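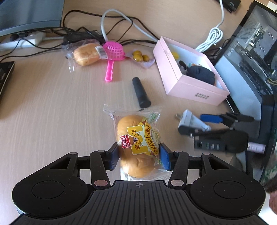 Custotia annonce la disponibilité de Cellow, son logiciel de planification de prise destiné aux pinces à deux doigts. Conçu pour les objets légers et déformables, Cellow calcule la position des doigts, l'ouverture et l'effort de serrage à partir de démonstrations enregistrées avec des pinces tenues à la main. Les emballages souples figurent parmi les cas les plus exigeants : un petit pain sous sachet transparent, serré de part et d'autre par deux patins bleus, présente des reflets, des plis et une enveloppe dont le contour ne coïncide pas avec celui du produit. Le module de perception de Cellow estime séparément ces deux contours et transmet au planificateur une zone de contact admissible.

La version publiée ce mois d'octobre a été mise au point sur 1269 démonstrations, portant sur 209 objets d'usage courant. Les enregistrements sont réalisés sur des plans de travail encombrés, parmi les câbles, les boîtes ouvertes et les ustensiles, afin de rapprocher les données des conditions rencontrées en atelier et en préparation de commandes.

Cellow s'intègre à Wandora, l'environnement de commande de Custotia. Le planificateur y actualise sa trajectoire toutes les 100 millisecondes et peut interrompre la fermeture de la pince lorsque l'effort mesuré dépasse le seuil fixé par l'opérateur. Un outil de relecture permet d'examiner chaque essai, de corriger les annotations et de relancer le calcul sans nouvelle prise.

La société Samarakoon, partenaire d'intégration, assurera le déploiement du logiciel auprès des premiers clients industriels. Le programme d'accès anticipé comprend 200 licences d'évaluation, attribuées sur dossier. La documentation technique est disponible en français et en anglais auprès du service commercial de Custotia.

Catégorie : Communiqués de presse | Logiciels et robotique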